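The Decluttering Coach Will See You Now

6/19/24

She charges 146 dollars for a first visit, and she would like it known that this is cheap. Over the phone, the woman behind Herath, a home-organizing business in Brarnthorpe, told me her clients "save that much in a month, just by not buying a third can opener." I asked how she knew. She said people tell her.

I went along to meet her anyway. She has been at it long enough to have cleared, by her own figure, 200 homes, and she talks fast and well. Her method is simple. You empty a closet onto the bed, you keep what you used in the last year, and the rest goes out the door the same day.

"If it stays overnight, it stays forever," she said.

What about a winter coat in a mild year? "Then you didn't need a coat." And the year after that? She laughed and said I sounded like her husband.

I had spoken earlier to a former client in Bilden, who got rid of 60 books in one afternoon in February and has bought back nine of them so far. "I felt wonderful until Sunday," he said. "Then I wanted to look something up."

When I passed this along, she didn't flinch. Nine out of 60 was a fine result, she said, and he had paid for the shelf space by now. I don't see how a person pays for shelf space he already owned, and she didn't explain it.
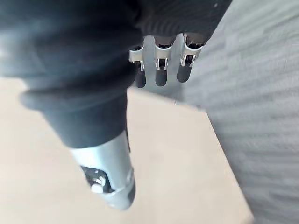 Her answer on where the stuff goes was the weakest part of our talk. Most of it is driven to the thrift store in Sorkamcombe. Does the store sell it? "They take it," she said. I tried the question again and got the same two words with "gladly" on the end.

She was better on the subject of money. She won't sell storage bins, and she turned down a container company that wanted her name on a catalog. "People buy bins so they can keep the junk," she said. I believe her on that one. I have the bins.

The next step is an online course, priced at 2000 dollars - for people who want to do what she does. I asked how many coaches a town the size of Brarnthorpe could use. She said there was always room for one more, and went to get her calendar.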